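Revision 2, 20 August 2018. Replaces the May issue. Applies to the Stępień chest organ as supplied to Witulbridge and Stastbridge.

## 3. Setting up the organ for rehearsal and performance

This section covers unpacking, leveling, wind supply, transposition and fine tuning. For stop changes and the care of the wooden pipes, see Section 4.

### 3.1 Positioning

1. Wheel the lower case to its playing position before fitting the upper case. The assembled instrument must not be rolled over a door sill or up a ramp.
2. Leave at least 80 cm clear behind the case. The blower intake is on the rear panel.
3. Lock all casters.
4. Place a spirit level on the top board, first along the keyboard and then across it. Correct with the threaded feet until the bubble is centered both ways.
5. Lower the upper case onto the locating pins. Two people are required for this step.

**Caution:** Do not lift the upper case by the key cheeks. They are glued and will not carry the load.

**Note:** In a continuo layout, place the organ so that the player can see both the conductor and the principal cello. For unaccompanied music in which the organ only gives pitches, a position behind the basses is acceptable.

### 3.2 Removing the transit packing

1. Slide out the front grille and set it face up on a blanket.
2. Remove the felt strip lying across the mouths of the stopped flute.
3. Remove the foam blocks between the treble pipes of the principal. Work from the highest pipe down.
4. Pull the transposing lock pin from the left end of the keyboard.
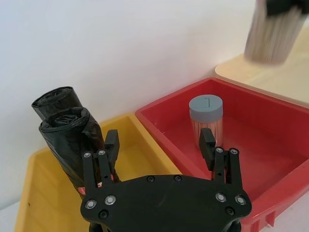 Transit packing is fitted in a fixed order and must go back in the same order. The felt strip and the foam blocks are cut to different thicknesses, and a block put in the wrong gap will press on a tuning ear and flatten the pipe. Sort the parts as they come off, with felt and foam kept apart from pins, thumbscrews and the grille catches. Two plastic storage bins side by side on a white tabletop are a suitable arrangement, and small dark hardware is easy to find against a white surface if it is dropped. Do not put loose parts on the top board of the organ, where they may fall through the grille opening into the pipework.

### 3.3 Wind supply

1. Check that the power switch is off, then connect the power cord.
2. Draw no stops. Switch on.
3. Wait until the reservoir has risen fully. The blower note will drop slightly and then hold steady.
4. Draw the stopped flute and play a slow chromatic scale over the full compass. Listen for slow speech, ciphers and silent notes.
5. Hold a full chord in the left hand and repeat short chords in the right. The held notes should not shake. If they do, see 3.6.

**Caution:** Never cover the rear panel with a coat, a choir robe or a music bag while the blower is running.

### 3.4 Transposition

The keyboard shifts sideways to give 3 pitch positions: low, standard and high.

1. Release all keys. Push in every stop.
2. Lift the keyboard by the recessed grips at both ends.
3. Slide it to the required position and lower it until both ends are seated.
4. Refit the lock pin.
5. Play the top and bottom notes. At the low and high positions one end note is silent by design.

**Note:** If the tuning is unequal, moving the keyboard also moves the temperament. A motet that sounds well in the standard position may have a sour third at the final cadence in the low one. Check the closing chords of each piece with the choir's accompanist before the performance.

### 3.5 Fine tuning

1. Run the blower with the grille fitted until the case has reached the temperature of the room.
2. Set the tuning meter to the agreed pitch. The Saseo meter supplied stores the temperament in memory slot 2.
3. Tune the middle octave of the stopped flute by moving the stoppers. Raise a stopper to flatten the note and lower it to sharpen.
4. Tune the outer octaves to the middle one by ear, listening for beats.
5. Tune the principal to the flute, one pipe at a time.

Touch each pipe as little as possible. Heat from the hand sharpens a small metal pipe, and the reading will drift back after the hand is taken away.

### 3.6 Faults during set-up

| Symptom | Check |
|---|---|
| One note sounds continuously | Keyboard not fully seated; grit under the pallet |
| Held notes shake | Upper case not down on its pins |
| Whole organ flat | Cold room; obstructed intake |
| Note slow to speak | Felt or dust in the pipe mouth |
| No wind | Cord, fuse, then the switch |

Clean the blower intake filter after every 3,000 hours of running, or sooner in a dusty building. Enter all tuning work and faults in the log inside the lid. Contacts for service are Oduor Mrema (Witulbridge) and Loan Lã (Stastbridge).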